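Student Teams to Present Hand-Held Gripper Projects at Hartley Technical College

Hartley's Applied Robotics Program opens its spring showcase to families, schools and local employers in April
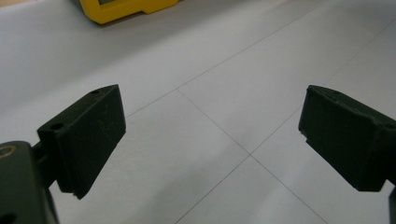 HARTLEY – Hartley Technical College will hold its second Student Gripper Challenge this April, with 28 teams from the college and its partner high schools taking part. The event closes a semester-long course in which students design, assemble and operate two-finger grippers and use them to record demonstrations of simple handling tasks.

The course is offered jointly by the college's Applied Robotics Program and the Brirnport Schools Partnership. A total of 93 students enrolled this year, up from 84 in the first year. Students in grades 11 and 12 may earn college credit on completion.

Each team receives the same set of parts and the same budget. Teams are free to change the shape of the finger faces, the opening width and the linkage, provided that the finished tool can be held and operated with one hand. Designs are reviewed twice during the semester, and teams keep a written log of every change made after the first review.

The challenge itself consists of 9 tasks. In the opening tasks, students pick up a single object from the floor and place it inside a marked area. Later tasks call for sorting, stacking and passing an object from one gripper to another. Judges score each run on accuracy, time and the quality of the recorded demonstration. A run in which an object is dropped may be repeated once.

New this year is a software round. Teams will submit their recordings to Tornuto, the training software developed by students in the college's advanced course, and a bench-mounted arm will then attempt the same tasks. Scores from this round count toward the overall result but do not affect a team's standing in the hand-held tasks.

"Our students learn a great deal from watching a tool they built do its work at floor level," the Applied Robotics Program said in a statement. "They go back to the shop, adjust the fingers and try again. We want the public to see that part of the work as well as the final scores."

Ineck, a machine shop based in Brirnport, is supplying materials and will offer paid summer placements to members of the winning team.

Doors open at 9 a.m. in the college's main engineering hall. Admission is free. School groups are asked to register in advance through the program office – space in the viewing area is limited. Applications for next year's course will be available at the event.

Media inquiries: Office of Communications, Hartley Technical College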